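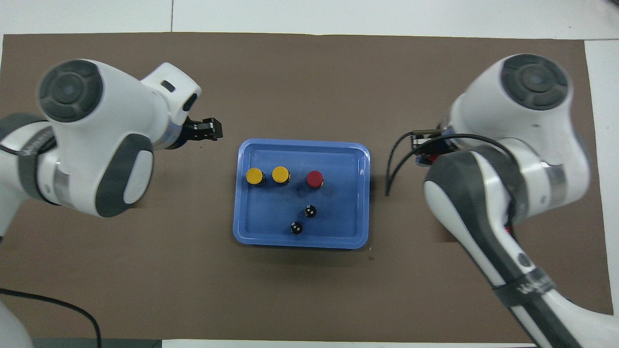
Skakine ist eine kleine, über die Jahre gewachsene Sammlung zu einem Thema, das zunächst unscheinbar klingt: wie man Kleinkram in flachen Schalen sortiert, zusammenstellt und wieder wegräumt. Gemeint sind die Dinge, die in jeder Werkstatt und in jeder Küchenschublade herumliegen, also Döschen, Deckel, Knöpfe und alles, was gern unter den Schrank rollt. Eine blaue Kunststoffschale mit abgerundeten Ecken und hochgezogenem Rand, darin zwei Behälter mit gelben Kappen, einer mit roter und dazu zwei kleine schwarze Drehknöpfe: Das ist schon eine typische Zusammenstellung, und mehr Teile braucht es für den Anfang auch nicht. Wer je versucht hat, Ordnung in eine Kiste mit Restteilen zu bringen, weiß ja, dass man am besten mit wenig beginnt (und dass es dann trotzdem länger dauert als gedacht).

Inhalt

Die Sammlung umfasst 451 Einträge, verteilt auf 14 Ordner. Jeder Ordner steht für eine Art von Zusammenstellung, und in jedem liegt eine kurze Textdatei mit Stichworten zu den Gegenständen, zur Unterlage und zur Schale. Der Teil Galtik enthält alles mit Deckeln und Kappen, der Teil Langat die Knöpfe, Griffe und sonstigen Kleinteile. Gemischte Schalen stehen in beiden Teilen, was beim Suchen manchmal doppelte Treffer ergibt. Bitte nicht wundern, das ist so gewollt und wird auch so bleiben.

Farben und Bezeichnungen

Bei den Behältern wird immer die Farbe der Kappe angegeben, denn von oben sieht man vom Rest meist nur einen schmalen Rand. „gelb“ und „rot“ beziehen sich also auf den Deckel und sagen nichts über den Inhalt. Knöpfe werden nach ihrer Grundfarbe geführt, Beschriftungen darauf sind nur vermerkt, wenn man sie ohne Lupe lesen kann. Lange habe ich auch Glanz und Mattheit notiert, das aber nach 80 Einträgen wieder aufgegeben, es war einfach zu viel Schreiberei.

Unterlage

Gearbeitet wird auf einem weißen Tisch mit einer braunen Auflage, die ringsherum nicht ganz bis an die Kante reichen muss. Auf Braun heben sich die blauen Schalen schön ab, und auch ein verirrter heller Deckel ist schnell wiedergefunden.
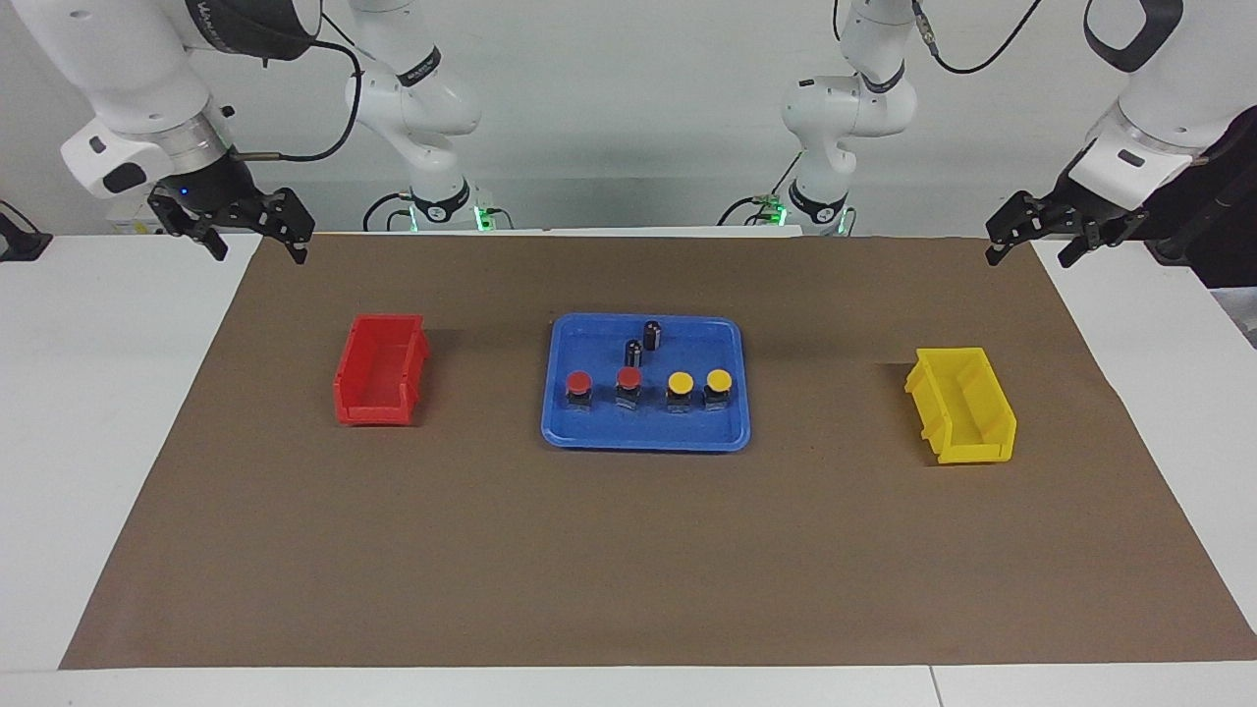 Blaue Schale auf der braunen Auflage, im mittleren Bereich etwas nach hinten gerückt.

Bekannte Lücken

In Langat fehlen bei einigen älteren Einträgen die Angaben zur Schale. Ich trage sie nach und nach ein und hoffe, bis November damit durch zu sein. Die Schreibweise „Drehknopf“ und „Knopf“ geht noch durcheinander, also beim Suchen am besten beides probieren.

Stand: 7. September 2025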